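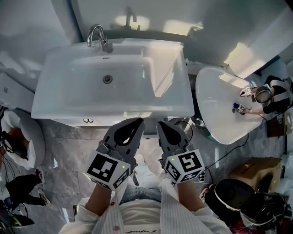 The Landry Stand, and What Comes After It

Billach Town have played in front of the same main stand for as long as most of their supporters have been alive, and at the end of this season they will stop. The Landry Stand will come down over the summer. The team will play the first two months of next season twelve miles away in Jusley, and if the work runs to plan they will be back before the clocks change.

Clubs at this level do not often build anything. Billach sit in the sixth tier, with a part-time squad that trains two evenings a week and an average home crowd that passes 2,000 in a good year. Most of their money comes through the turnstiles and the bar. A new stand is the largest thing the club has ever paid for, and it will be paying for it for a long time.

The reason is plain enough to anyone who has sat in the old one. The roof leaks over the two back rows at the Lurnthorpe end. There are eight pillars between the seats and the grass, and season ticket holders know to the inch which seats lose a goalmouth. The dressing rooms underneath were built for teams of eleven and one substitute. Visiting squads now arrive with eighteen players, a physio, a kit trolley and a video analyst, and some of them get changed in the corridor.

League rules also come into it. If Billach were to win promotion, they would have until the end of March to bring the ground up to 3,000 capacity, with a set share of that under cover. They finished fourth last season and lost the play-off semi-final at home, on penalties. Had they won it and then the final, they would have faced being sent back down for want of seats. That was talked about in the town all summer, more than the penalties were.

What replaces the Landry will be longer and lower. It runs the full distance between the penalty areas, where the old stand covers only the middle third. It has no pillars. The dressing rooms move to ground level, with a separate set for the women's team, who currently play their home matches on a school field and are due to share the main ground once the stand opens.

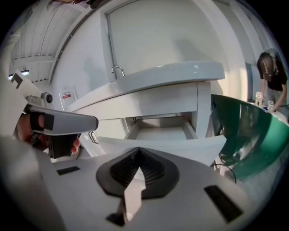
White cabinets under a curved gray countertop, with the faucet at the back.

Not everyone wanted it. The first plan, shown to supporters two years ago, put the new stand on the opposite side and left the Landry where it was. It was popular. It also needed a strip of land from the builders' yard next door, and the yard would not sell. The second plan kept everything inside the club's own boundary, and that meant the Landry had to go. At the members' vote it passed with 81 percent, which surprised people who had sat through the meetings beforehand.

Those who voted against tended to make the same points. The old stand holds the noise well. It can be seen from the railway line. And the club has a poor history with debt — it was wound up once and started again in a county league, playing at a rented ground in Lurnthorpe until it could come home. Older supporters remember those seasons, and the trip to Jusley next fall will feel familiar in a way they don't care for.

On the field, the manager has tried to keep the subject away from the players, with mixed results. Billach have been strong at home for three years and ordinary away. Starting a season with every match on the road, in effect, is a real handicap. The club asked the league to load the early fixtures with away games and was told it could have some of what it wanted. Jusley's field is also narrower, and Billach play with two wide forwards who like to stay near the line. Expect a change of shape, at least until November.

There is a question of numbers, too. The budget assumes that two-thirds of season ticket holders will renew and travel. Buses will leave from the station parking lot at half past one on match days, with the fare included in the price. Early renewals are said to be ahead of target, though the club has not published a figure.

The seats in the Landry will be sold off in pairs from May. The clock above the players' tunnel is being kept and will go up on the new stand, facing the field this time. For most of its life it has been mounted where only the people in the far terrace could read it.

Billach have five home games left. They are seventh, four points off the play-offs, with a match in hand.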